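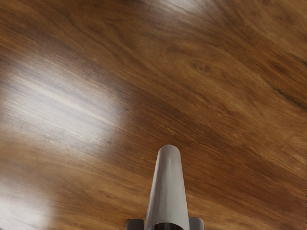 Section 4: Setting up a tabletop scene in Fumotau

This section covers creating a work surface, attaching the wrist camera, adjusting lighting and saving a scene for later use. It assumes you have installed Fumotau, activated your Rundberg licence and loaded an arm as set out in Section 3. If you are using the Carnegie starter pack, the arm is already loaded and you can begin at 4.1.

Allow 39 minutes for the whole section on a mid-range workstation. Most of that is the first shader build, which runs once.

4.1 Create the work surface

1. Open the Scene panel and choose New, then Tabletop.
2. Enter a name for the scene. Use letters, digits and underscores only. Spaces are accepted by the editor but will cause the batch runner to skip the scene.
3. Under Surface, choose a material family. Wood, stone, laminate and painted metal are supplied. Imported materials appear below these under Custom.
4. Set the surface height to match the base of your arm. The height is measured from the floor plane to the top face of the table, in millimetres.
5. Select Apply.

The editor rebuilds the scene and places the arm in its home pose.

Note: Material families contain several variants. The variant shown first is not a default. If you leave Variant set to Any, Fumotau picks one each time the scene is opened. Choose a specific variant if you need the same table from run to run.

Note: The grain pattern on wood surfaces is scaled to the table. If you enlarge the table after choosing a material, select Refit Texture or the grain will look stretched.

4.2 Attach the wrist camera

1. In the arm tree, expand the last link and select the tool flange.
2. Choose Add Sensor, then Colour Camera.
3. Set the image width to 896. The height follows from the aspect ratio selected in Project Settings.
4. Set the near clip to 5 mm. A larger value can remove part of the gripper from the view.
5. Drag the camera handle until the fingertip is in view and points into the work area. Part of the gripper body may also be visible along the lower edge. This is normal for a wrist mount.
6. Lock the camera with the padlock icon.

Caution: Do not lock the camera before the gripper is fitted. The lock stores the offset from the flange, and fitting a different gripper afterwards will leave the camera inside the housing or well clear of it. If this happens, unlock the camera, select Reset Offset and repeat steps 5 and 6.

Users of the Stondeo soft finger set should turn on Smooth Normals in the gripper properties. With the option off, rounded tips are drawn with flat facets. The setting affects appearance only. Contact behaviour is calculated from the collision mesh and does not change.

4.3 Adjust the lighting

Polished surfaces reflect the light sources in the scene. On a glossy table this can wash out the grain over a wide area, and small, pale objects placed there may be hard to distinguish from the surface. Whether you want this depends on the job. For training data, some glare is useful. For checking a grasp by eye, it usually gets in the way.

To reduce glare:

1. Open the Lighting tab.
2. Lower the Gloss slider for the table material. Start at 50 and work down in small steps.
3. If bright patches remain, select the light responsible and increase its Source Size. A larger source gives a softer reflection.
4. Move the light away from the camera side of the table.
5. Select Preview and check the wrist view as well as the overhead view. Reflections depend on the camera position, so a table that looks even from above may still show glare from the wrist.

To vary the glare between runs:

1. Turn on Randomise beside the light.
2. Enter a minimum and maximum for Intensity and Angle.
3. Leave Colour Temperature fixed unless your real cell has mixed lighting or a window.
4. Select Save Ranges.

Caution: Randomised lighting is applied when a run starts, and stays fixed until the run ends. To change it part way through, use the scripting interface described in Section 9.

4.4 Set the hover height

The hover height is the gap between the fingertip and the table when the arm is waiting for a command.

1. Select the arm and open Poses.
2. Choose Hover from the list.
3. Enter the gap in millimetres. The smallest value accepted is 2.
4. Select Test. The arm moves to the hover pose and holds.
5. Check the Contacts panel. It should be empty. Any entry means the gripper is touching the table, or the collision mesh is set too large.

If the Contacts panel lists the table, raise the hover height and test again before looking at the mesh. Judging the gap from the wrist view alone is unreliable, especially on a plain surface with nothing else in view. Use the panel reading or switch to the side view.

4.5 Run the empty table check

Run this check before adding any objects. It confirms that the surface, camera and lighting are working together, and gives you a reference set to compare against if problems show up later.

1. Remove all objects from the Objects list. The arm and table remain.
2. Open Batch and choose Surface Check.
3. Set the number of frames to 400.
4. Choose an output folder with at least 2 GB free.
5. Select Run.

When the check finishes, open the report and look at these lines:

Clipped highlights. A warning is given if too much of the image is pure white. Return to 4.3.
Table edge in view. Shown when the camera can see past the table. Enlarge the table, or ignore the warning if the background matters to your task.
Texture repeat. Shown when the same patch of material is tiled within one view. Select Refit Texture or choose a higher resolution variant.
Unexpected contact. Return to 4.4.

Note: The report overwrites any earlier report in the same folder. Rename or move the old one if you want to keep it.

4.6 Save and export

1. Choose File, then Save Scene.
2. Tick Include Materials if the scene will be opened on another computer.
3. To use the scene with the batch runner, choose Export and select the Runner format.
4. Close the scene before starting a batch. A scene open in the editor is locked, and the runner will wait for it.

Scenes saved in this version cannot be opened in releases issued before the March update. To add parts, bins and fixtures to the table, go to Section 5.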